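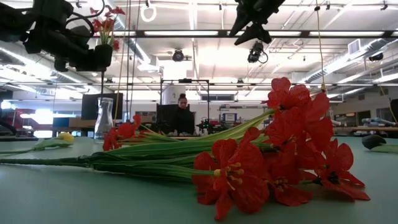
By Stasiv

So I've had the Kalholm two-arm kit going for six weeks now, and I promised a few of you I'd write it up once I had a proper pile of recordings. I have 482 good episodes saved as of this morning, nearly all of them flowers into a vase, and I have opinions!

What you pay for is two arms, a gripper and a small camera for each, the hand controllers and the recording software. It came to $3,971 with shipping. You bring your own computer and your own table. Ours is a pale green one and I've grown to love it, as red petals show up great against it in the recordings (the stems less so, but I'll get to that).

We use Kalholm for teaching by demonstration. I drive the arms by hand, the software saves what the cameras see along with every joint position, and later all of that goes into training. So for me the big question is how it feels to do the same job forty times before lunch. And it feels pretty good! The controllers are light and the arms keep up with you as long as you don't yank them around. By the end of the first week I could pick up one stem and bring it over to the glass without thinking about which way my wrist was turned.

The grippers are where I'd spend more money if I could. On anything chunky they're terrific. On a thin fake stem they close fine, but the stem likes to roll between the fingers, and then the bloom swings around and you're coming at the neck of the vase sideways. I stuck a strip of rubber on the inside of each finger and that helped a lot. If you do this, do it before you start recording and then leave it alone. I changed mine partway through and ended up tossing a whole afternoon of episodes so everything would match.

Our site uses cookies to remember your settings. Accept all | Manage choices

The camera on the gripper is better than I expected. Clear glass is tough for any camera, and from the overhead view our vase can pretty much vanish when the sun comes in. Up close you can still pick out the rim. I'd call it good in the afternoon and so-so in the morning – if you have big windows, budget for blinds. I also learned to keep a mix of light in the set on purpose. My first batch was all recorded after dark, and the policy we trained on it was hopeless by breakfast time.

Now the software. Starting and stopping an episode is a foot pedal, and I adore the foot pedal. Tagging is clumsy, though. You get "success" and "fail" and a notes box, and I really want a third button for "it worked but I was sloppy." I type "meh" in the notes and search for it later. There's also an annoying pause after each save, long enough that I've started using it to move the flowers around – which you should be doing between takes anyway. Toss them down in a bundle, spread them out, swap in the yellow tulip, slide the vase over a bit. If everything starts in the same spot every time you'll be sorry.

We had the older Uvira kit before this, since February, and I don't miss it. The Uvira arms were stronger but they drifted, and I was recalibrating every single morning. With Kalholm I've done it 2 times total. The Uvira manual was much nicer, I'll give it that. Kalholm's skips right over how to route the cables, so plan on an evening of fiddling with zip ties.

Would I buy it again? Yep, for tabletop stuff. If you need to lift anything heavier than a mug, look elsewhere. I'm moving on to folding napkins next, so if you've had any luck getting cloth to behave, please leave me a comment.

Contact | © Zovthorpe Bench Reviews | Back to top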